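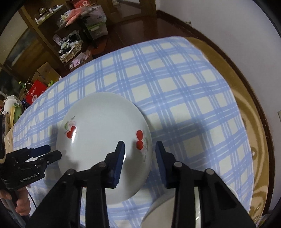 Buyers at Mestmont asked us last May whether a painted motif survives daily washing, and whether a bowl that looks right on a shelf still stacks once the table is cleared. Both questions belong in our test procedure, and they are the reason Selari exists.

## About Selari

Selari supplies white porcelain tableware with fruit and flower decoration to small inns, cafes and homes. The cherry bowl is the longest-running pattern in the catalog: red fruit, green leaves, a pinkish blossom, glazed outer wall.

Our showroom is at 506 Ngô Street. Tables are laid with cloths, such as the blue-and-white plaid, so that customers can judge a white glaze against a pattern.

## How we check a bowl

- Each new shape goes through 40 wash cycles before it is listed.
- Rims are inspected by hand under side light — chips show first at the edge.
- Bowls are stored in stacks of 18, with a paper sheet between pieces.

Seconds are sold separately under the Rilusum name, at the showroom only. They may have glaze pinholes or a slightly shifted motif.

Replacement pieces for discontinued patterns are kept for three years. Send the pattern name and the rim diameter with your request.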